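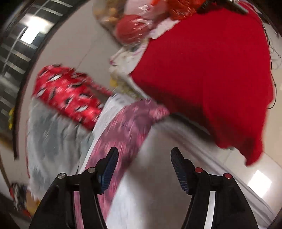 Fabrics and soft goods spread out on a white floor.

Lenstead textile collection to move to monthly rounds

Category: Local news > Waste and recycling
Reading time: 4 min
Last updated: 8th October

Households in Lenstead will be able to put out old clothes, bedding and other fabrics for collection once a month from the new year, after councillors approved a change to the present twice-yearly service.

The new rounds will cover the whole of the town and the villages of Cloten and Ngata End. Residents will be sent a roll of sacks and a calendar showing their collection day. The sacks should be left at the kerb by 7am, next to the recycling box but not inside it.

Under the present system, textiles are picked up in spring and autumn only. People who miss those dates have to take their items to the recycling centre on Cloten Road or put them in one of the banks in the town's car parks. Three of those banks were taken away in September after the firm that emptied them gave up the contract.

The council said a trial in the east of the town had shown there was demand for a more regular service. The trial covered 4000 homes, and crews picked up 221 sacks on the first round. The figure rose to 300 on the second.

Deirdre Mac Giolla, who manages waste services for the council, said the sacks had held a wider mix of items than her team had planned for.

"We thought it would be mostly clothing," she said. "We had a lot of curtains, towels and odd bits of fabric left over from sewing. A fair amount of that would have gone in the black bin. People told us they didn't think anyone would want it."

Sorting will be carried out by Lullent, a textile recycling company with a depot on the industrial estate at Cloten. It handled the sacks from the trial and has been given a two-year contract. Wearable clothing will be sold to second-hand dealers and charity shops. Worn cotton will be cut up for wiping cloths, and most of the rest will be shredded for use as padding and insulation.

The company will not charge the council for sorting. It will keep the income from sales and pay the council a small sum for each tonne delivered. The council would not say how much, as the terms are commercially confidential.

Items that will be accepted include clothes, sheets, duvet covers, blankets, towels, curtains, tablecloths, scarves, hats, soft bags and paired shoes tied together by the laces. Torn or stained items can go in as long as they are clean and dry.

Duvets, pillows, carpet, rugs, cushions with foam in them and anything soaked in paint or oil will not be taken. School uniform can be put in the sacks, though the council is asking parents to try the uniform exchange at the library first. The exchange is open on Saturday mornings and gave out 158 items over the summer holidays.

The change was not supported by everyone at the meeting. Some councillors were worried that charity shops in the high street would lose donations. One asked whether the sacks could be printed with a message asking people to offer their best items to local shops before leaving them at the kerb. Officers agreed to look at the wording before the sacks are ordered.

There were also questions about sacks being stolen or torn open overnight. During the trial there were a handful of reports of sacks going missing from two streets near the station. Crews will carry spare rolls and will clear up any split sacks they find, and residents are being asked not to put them out the evening before.

Flats with shared bin stores will not be included at first. The council wants to put small textile banks in the larger blocks and is writing to managing agents to find out which have room. A report on this is due in the spring. Until then, people living in flats can pick up sacks from the council offices or the library and leave them at the recycling centre, where the textile bay is to the left of the entrance.

The last collection under the old system will go ahead as planned next month. Residents can use any strong bag for it, marked "textiles", and do not need to wait for the new sacks to arrive. The council's assisted collection list will carry over to the new service, so anyone who already has help with their bins does not have to apply again.

Collection days for each street will be published on the council's website in December. Printed calendars will be delivered with the sacks in the two weeks before Christmas, and large-print copies can be requested by phone or at the main reception desk.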